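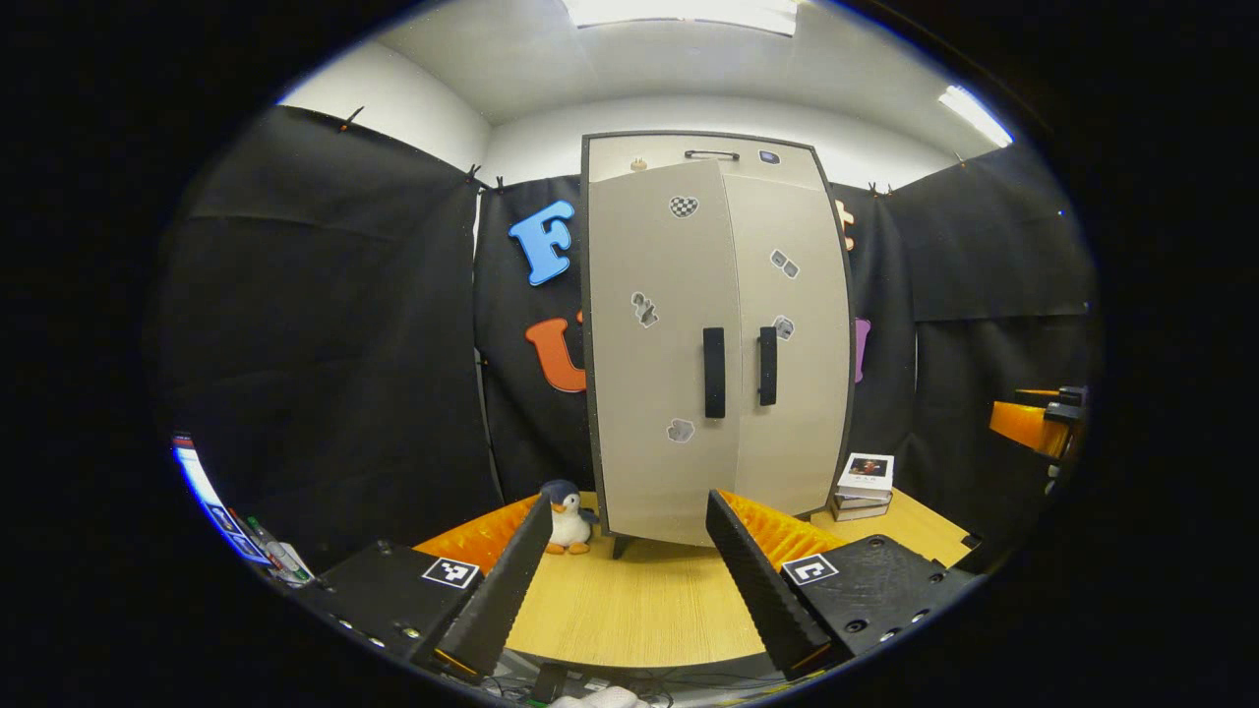 Little cabinets, big fun

Hi and welcome to my gallery page! I'm Jurgita Luik, and I've been fussing over small-scale furniture for longer than I'd like to admit. My Tulasora set is up to 68 pieces now (roughly a third of them cabinets, oops), and I finally got a few of them out of their boxes in September.

The beige two-door is the one I get the most mail about. I love the tall black handles against that pale front, and yes, I'm keeping the stickers on — the checkered heart is my favorite. The little wooden knob up top makes me happy every single time.

The penguin came along because he goes everywhere with my things. He's plush, he's very patient, and he makes a good size check when you're wondering whether a piece will fit on your own table. Books are good for that too!

I pick most of my hardware up at Friesen in Brurkham. Handles come in packs of 2 there, so I always end up with spares. If you're after a pair, drop me a note and I'll see what's in the drawer.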